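Polypropylene tumblers warping in the dishwasher, which rack and which cycle?

Asked in Kitchen & Household > Appliances
Viewed 428 times

I have a Dallum built-in dishwasher, the narrow model with two racks. Since September I've been running a full load of plastic drinkware most evenings. The tumblers are marked PP with the number 5 on the base. After a few weeks some of them no longer stack properly. The rims have gone slightly oval and two of them rock when set on a flat surface.

The bowls are from the same supplier (Trikwood) and show no change at all. Same wash, same detergent tablets, same cycle. I use Normal with Heated Dry on.

The manual says "dishwasher safe plastics, upper rack" and gives no temperatures except for the Eco cycle. What I want to know:

Is PP supposed to survive this, or is the marking meaningless?
Would turning off Heated Dry be enough, or do I need a different cycle?
Is there any way to get the oval ones round again?

Water heater is set to 60 C if that matters.

Answer 1 (accepted)

PP melts far above anything a dishwasher reaches, so you are not melting it. What you are seeing is creep. A warm part under a sideways load slowly takes the shape the load gives it, and keeps it when it cools. The load in your case is probably the rack tines, or the cups leaning on each other.

Heated Dry is the first thing to turn off. On machines with an exposed element at the bottom, the air near the element gets hotter than the wash water ever does. Your inlet temperature matters much less, as most machines heat the water themselves on a Normal cycle. 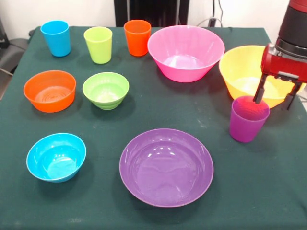
Shape decides most of it. A bowl has a wide opening and low walls, and it usually sits at an angle with its weight spread over several tines. A tumbler that is wider at the rim than at the base, like the sky-blue and lime-green ones, is placed upside down, so the rim carries everything. If one side of that rim is against a tine and the other side is against the next cup, it gets squeezed for the whole dry phase. Leave a gap between cups and put them between the tine rows, not over a tine.

For the oval ones: fill with hot tap water, wait 3 minutes, empty, push the rim round by hand and hold it under cold water. It works on mild cases. The rocking bases are harder and I would just replace those.

Comment: Switched off Heated Dry and spaced them out. One of the oval cups came back, one did not. Marking as accepted.

Answer 2

Check that they really are PP. I bought tumblers from Tuncer with a 5 on the base and the lids turned out to be something else. The recycling number only covers the piece it is molded into.

Also check the upper rack height. If yours is adjustable and set low, it is closer to the element. Mine was one notch down from the factory position and I hadn't noticed.

Answer 3

just wash them by hand, takes 2 minutes. or get the Teltent ones, never had a problem with those in any rack

Comment: Which material are the Teltent ones? The question is about PP.

Comment: no idea, plastic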